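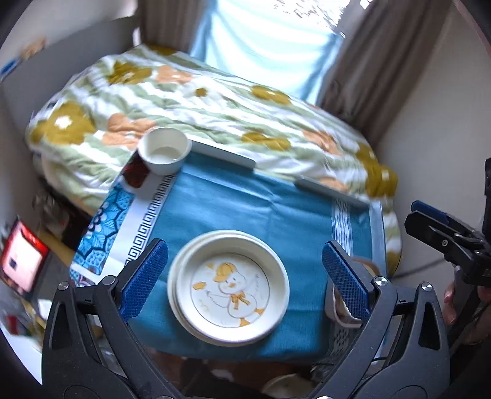
Kaja Stankevičius reckons the company should just give the job to whoever has been doing it, put up a notice and get on with selling groceries. She said as much under my last post, and added that I was being precious about titles.

Blog > Work > Who's in charge

21 Aug 2019
by Siiri Strazds

Maybe I am. But Tasteo has gone without a chief operating officer for 336 days, and I've been keeping the tally on the back of a supplier calendar, so I feel I've earned a bit of preciousness.

For anyone new: Tasteo delivers meal boxes, I used to work in its dispatch office, and I still own 400 shares, which I took in place of a pay rise (I was younger). The last COO left for Rusbridge with a farewell email that used the word "journey" four times. Since then the duties have been "shared across the leadership group". In my day that meant the phone rang until somebody's lunch was ruined.

Then last week the company put out a notice about its new depot lease, and there on the last page, signing for operations, was Heino Vītola. No title. Just the name and a signature like a dropped noodle.

I asked Priit Vanags, who still has a desk there, whether Heino was the COO. He said Heino was "across operations". I asked if that was the same thing. He said it was a good question and he had a meeting.

Here's my trouble with Kaja's plan. If Heino has the job, he should have it out loud, with his pay in the annual report where we small fry can grumble over it. If he hasn't, I'd like to know who agreed to a depot with room for 4,000 boxes a day when, last I heard, they were struggling to fill the vans they had.

The shareholder meeting is in September. Last year 35 of us turned up, and the sandwiches came from Hindetti, a competitor. I've sent in my question ahead of time, as the rules ask. It's one sentence long and has Heino's name in it twice.

Américo Sampaio is driving, so I'll have both hands free for the calendar.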